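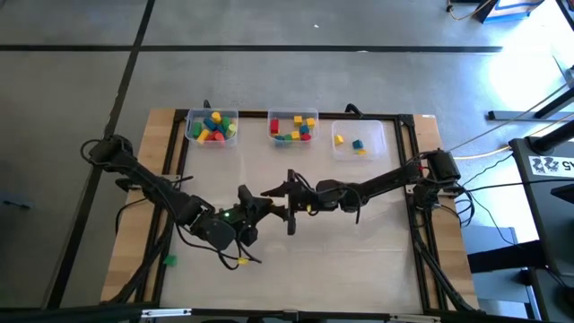

Ticket 848: Sorter picks from bins that have nothing in them

Component: perception / task planner
Cell: Flenov, two-arm block sorting
Status: Closed, with one part moved to 165
Opened: September 10, 2024

Reported problem

Planner starts a run, does a few picks, then sends the right arm to a spot over bare plastic in the right bin. Gripper closes on air. Planner logs the pick as good and schedules a place. The arm then carries nothing across the cell with great care and sets it down.

Success rate on the dashboard during all this: excellent.

Setup

Two arms on the black extrusion frame, white work surface, three clear bins along the far edge. Left bin packed, middle bin a looser mix, right bin nearly empty. Detection runs in Birnum, planning in Henare, and the low-level arm control is Disov, which has been blameless throughout and would like that noted.

Log

Entry 1. Restarted everything. Problem went away. Did not believe it. Ran again and the problem came back, so at least my judgment is sound.

Entry 2. Suspected calibration, as one does. Redid the camera-to-base transform for both arms. The old one was fine. The new one is also fine. That was the morning.

Entry 3. Turned on the detection overlay and watched the right bin. Three blocks in there: yellow cube, blue cube, small flat yellow one just below the blue. Birnum reports 4. The extra one is green and floats against the side wall. Its confidence score is higher than the score on the flat yellow block, which has the advantage of existing.

Entry 4. Put cardboard between the middle and right bins. The ghost vanished. Took the cardboard out and it returned. So the detector is seeing color from the middle bin through clear plastic and putting it in the wrong bin. Clear bins were my suggestion, back in December, on the grounds that they would make things easier to see.

Entry 5. Checked depth at the ghost. The depth image has a hole there, and Birnum fills holes with the last valid value in the region. Switched the fill off for the bin regions with fill_mode: none. Ghost gone without cardboard. Also lost the flat yellow block, which was apparently being held together by the same trick.

Entry 6. Compromise. Fill is allowed only if the hole is smaller than a set pixel area and the surrounding depth agrees with the bin floor. Flat block is back and the ghost is still gone. The threshold lives in bins.yaml under max_hole_area. It was 3000, a number with no comment next to it and no history in the repo. It is now 165, with a comment.

Entry 7. On to why the planner thought an empty gripper was a success. Henare calls a pick good when the close command returns without an error. Closing all the way on nothing returns no error, because the fingers did exactly what they were told. Added a check on final finger width: fully closed means failed pick, drop the target, look again.

Entry 8. New check works on the right arm. On the left arm it fails every pick, including ones where the block is plainly between the fingers. The left gripper reports width with the sign flipped. Nothing had ever read that value before, so it had been wrong in peace. Fixed in the Henare adapter and not in Disov (see above, blameless).

Entry 9. Long run with all three bins and both arms. No ghost picks. One real miss on a cylinder in the left bin, logged as a miss, retried and picked. Dashboard success rate is now lower than before the fix. Please do not reopen this ticket over that.

Workaround for older builds

Set fill_mode to none for the right bin and accept that flat blocks stay where they are. Cardboard is also supported.

Left open

Blocks that end up outside the white surface are ignored by the planner, since the workspace mask stops there. The small green one on the wooden edge at the left is one of those. Both arms hold position with the grippers almost touching while Henare decides there is no work to do. Moved to ticket 165, priority low.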